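Clearing the table

Nov 26, 2023

I gave most of Sunday to the table. We've had it three years, since the move to Lestholm, and it has turned into the place where everything gets put down. Mail, keys, library books, a bag of screws from the shelf I haven't hung.

It came from a second-hand place out past Jitdale that clears old offices. They wanted $205, plus a delivery fee I didn't pay - a neighbour had a trailer. You can tell it had an office life, as there's a little round cable hole in the top. I meant to fill that in and never did. Now the lamp cord goes down it.

The method was dull. Everything came off and onto the floor, then only the things we use at the table were allowed back. The mail took longest. I found a hydro bill for $371 from last winter (paid, thankfully) and two flyers for the Jultside craft fair, which is on again in December.

After that I wiped the top down with warm water and a drop of dish soap, going with the grain. I used to buy a spray polish but it left the surface tacky and showed every fingerprint. Plain soap is cheaper and does the job. For the ring marks I tried a paste of baking soda, very gently, and two of them came up. The third is staying.

The rings are why I bought coasters. I had a ceramic set first and they stuck to the bottom of every cold glass, then dropped off halfway to your mouth. Cork doesn't do that as much. It stains, but I don't mind a stained coaster. The rule in our house now is that anything with liquid in it gets one, water bottles included.

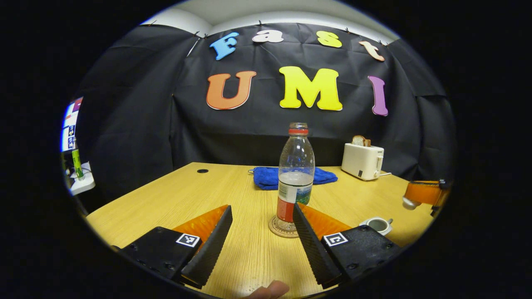
Water bottle on its cork coaster, blue towel folded behind.

The towel is an old one, demoted from the bathroom. I keep one near the table for spills and it goes in the wash with the tea towels. Terry cloth soaks up far more than the paper kind, and we've stopped buying the paper kind except for bacon.

Next is the hall closet, where the bag of screws has gone for now. I also still owe the Henare library two books, both found under the mail.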